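**Skudulell kitchen task pack: evaluation notes and request for comments**

**kpeltonen** (Szalai, procurement)
9 September 2022

Szalai is reviewing the Skudulell simulation pack offered by Cokico. The license is quoted at 2,591 per seat, with 82 kitchen layouts. Comments from current licensees are requested before we reply to the vendor.

Our trial has concentrated on the stove tasks.
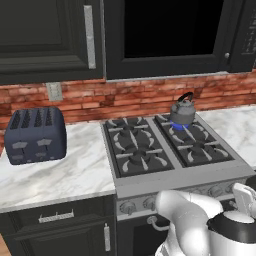 *Stove task, brick kitchen layout: kettle on the lit back burner, arm at the range.*

Rendering quality is acceptable to our team. Our concern is control knobs hidden behind the arm, as on the right side of the panel in this view.

Kerttu Peltonen

**tutdale_lab**
Tutdale has held a license since July. We ran nearly 2,000 episodes and found the burner states consistent. We recommend the purchase.

**mbr_eval**
I must disagree with the previous reply. Consistent burner states do not address occlusion. Our policies failed on knob tasks until we added a second viewpoint, and the pack's documentation gives that step one sentence.

**tutdale_lab**
The second viewpoint is a configuration setting. I do not consider it a defect.

**kpeltonen**
Thank you both. Does the 60-day support term cover help with viewpoint setup?

**mbr_eval**
It did not in our contract. Please obtain that in writing.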